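2019年7月31日　カゴの持ち手と格闘した日

昼すぎに工房トゥルティネに着いたら、エアコンがもう全開で、入り口の作業台にロベルさんの麦茶が出しっぱなしになっていた。氷は全部とけていた。午前中から来てたんだなあ、早い。こっちは朝寝坊したうえに、駅前でネジを買い足していて遅くなった。M3の皿ネジ、6月にあれだけ買ったのにどこへ行くんだろう。床下に巣でもあるんじゃないか。

というわけで、今日もウソの続き。はじめて読む人のために書いておくと、ウソ（Uso）というのは私とロベルさんで組んでいる双腕ロボットの名前で、鳥のウソから取りました。嘘つきのほうじゃないです。でも「腕は上がりました」とログに出しておきながら全然上がっていない日があったりするので、最近はどっちの意味でも通る気がしている。

昨日までの宿題は左手首。ケーブルの取り回しが悪くて、手首をひねると指のモーターの線がつっぱる。つっぱると指が中途半端に開いたまま戻らない。で、昨日の夜に家で考えた案が、線を手首の外側に逃がして、ゆるめにスパイラルチューブで巻くというもの。かっこ悪い。すごくかっこ悪いんだけど、組んでみたら一発で通った。悔しいのでロベルさんには「いろいろ検討した結果です」と言っておいた（信じてない顔をされた）。

チューブを巻くのに2時間。途中で一回、コネクタを逆に挿しかけて冷や汗をかいた。レイナルドさんが横から「それ、爪の向き逆じゃない？」と言ってくれなかったら、モータードライバーが一枚昇天していたと思う。レイナルドさんは隣の台で自転車のハブをばらしていただけなのに、よく見えるなあ。お礼にアイスをおごりました。ソーダ味。

手首が片付いたので、やっと頭のカメラの番。

いまの課題は「丸いサイドテーブルに置いた買い物カゴの持ち手を見つける」なんです。つかむのはその次。まず見つけてくれないと話にならない。人間なら考えもしないことなのに、ロボットにやらせるとなると急に大仕事になる。カゴが灰色、持ち手も灰色、床まで灰色ときた。テーブルの天板は白い大理石柄で、薄い灰色の筋が入っている。この筋がまた、境目を拾う処理にちょこちょこ引っかかるんですよ。なんで大理石柄にしたんだ私は（安かったからです）。

場所は工房の奥の、野菜売り場コーナー。木のトレイに作り物っぽい野菜がずらっと並んでいて、白菜とか赤いのとか、とにかく色がにぎやか。最終的にはあそこから白菜をカゴに入れるところまでやりたいのだけど、そこまでの道のりは長い。今日は野菜には目もくれず、ひたすらカゴ。ウソをテーブルの前まで手押しで連れていって、両手を下ろした姿勢のまま、立ち位置を変えながら頭のカメラで撮っていく。

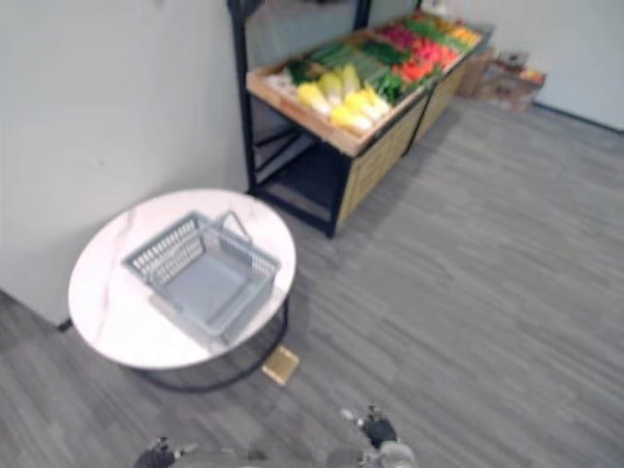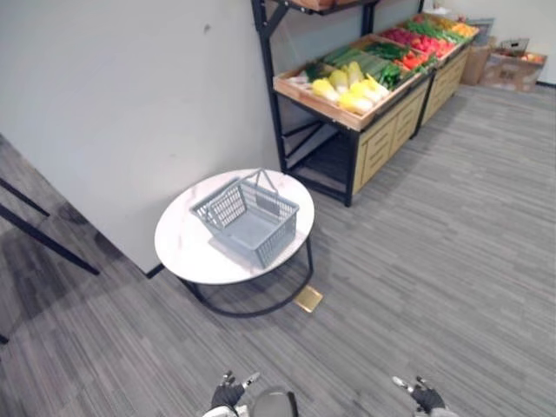
見え方の話

撮ったものを家のパソコンに移して、夕飯のあとに眺めながらこれを書いている。どちらも持ち手はちゃんと立っていて、カゴは空っぽ。人間の目で見れば何の問題もない。あるよね、持ち手。そこにあるよね。ところがウソに聞くと、ときどき「ない」と言う。ほらまた嘘をつく！

それから、これは撮る前から分かっていたことだけど、自分の手が視界に入ってくる。画面の下のほうに黒い指がにゅっといるので、検出の処理がこれをカゴの一部だと思いたがる。最初に動かしたときなんて、自信たっぷりに自分の右手に印をつけて「持ち手です」と返してきた。右手で右手をつかもうとしたら、どうなるんだろう。ちょっと見てみたい気もするけど、壊れたら泣くのは私なのでやめておく。

対策は単純に、腕の関節の角度から手がどこに写るかを計算して、そこを黒く塗りつぶすことにした。ロベルさんは「塗るより学習させたほうがいい」派で、私は「とりあえず塗る」派。この議論、6月からずっとやっている。今日のところは塗る派の勝ちです。理由は、私がキーボードの前に座っていたから。

あと、テーブルの脚もとに見える金色の四角いやつ。あれがけっこう優秀だった。灰色だらけのところに小さく金色があると、位置合わせの目印にちょうどいい。ウソがどっちを向いているか分からなくなったとき、とりあえず金色を探せ、という雑なルールを足してみたら、思ったよりずっと落ち着いた。ただし光の加減しだいで色が飛ぶらしく、照明を半分消したら途端に見失った。夕方に試すときは要注意。

今日の数字

忘れないうちに書いておく。試行は全部で688回。といっても大半はパソコンが同じ写真の明るさをいじって勝手に回した分なので、いばれる数字ではない。手の塗りつぶしを入れる前は、持ち手を当てたのが65パーセント。入れたあとの分は、途中でノートパソコンの電池が切れて集計が消えました。消えました！　電源につないだつもりで、つながっていたのはレイナルドさんの卓上扇風機だった。どうりで涼しいわけだ。

というわけで「よくなった気がする」以上のことは書けない。明日もう一度回す。ログは1回ごとに保存するように直した。最初からそうしておけばいいのに、痛い目を見るまで直さないのは昔からの癖。

夕方、ソレダードさんが様子を見に来た。木工の人で、ウソの台車の天板を切ってくれた恩人です。しばらくウソを眺めてから「この子、首が前に出すぎじゃない？　猫背だよ」と言う。言われてみれば、たしかに。カメラをカゴに向けたくて、少しずつ前に傾けていった結果らしい。首を15度起こして、かわりにカメラの取り付け板のほうを傾けることにした。これなら重心も戻るし、急に止まったときに頭がぐらんと揺れるのもましになりそう。台座は明日の朝に印刷をかける。いまのが黒なので次も黒にするつもりだったけど、フィラメントの残りが微妙で、途中からオレンジになるかもしれない。それはそれでいい。

明日やること

・取り付け板の角度を直して印刷（3Dプリンターの予約は朝いちばんで取った）
・塗りつぶしありの集計をやり直す。パソコンの電源は指さし確認！
・照明を半分にした状態で、金色の目印をどこまで追えるか見る
・皿ネジの在庫を数えて、ふたのある箱に移す
・左手首のチューブ、固定が甘いところに結束バンドを足す
・ロベルさんに学習のほうの準備をお願いする（負けを認めたわけではない）

カゴをつかむ練習は、持ち手が安定して見つかるようになってから。ロベルさんは「もうつかませてみようよ」とうずうずしていて、帰りぎわに右手の開閉だけこっそり動かしていた。カチャカチャ聞こえてましたよ。気持ちはすごく分かる。私もやりたい。でもあの指先、前に机の角にぶつけて先っぽを一つ欠かしたことがあるし、予備を注文してあるグリストデールからはまだ発送の連絡が来ない。届くまでは我慢です。

帰り道にスーパーへ寄ったら、レジ横に積んであるカゴの持ち手が気になって仕方なかった。倒れているのと立っているのが混ざっていて、これをウソに見せたらどう答えるかなあ、などと考えていたら後ろの人に咳払いをされた。すみませんでした。白菜は高かったので、もやしを買って帰りました。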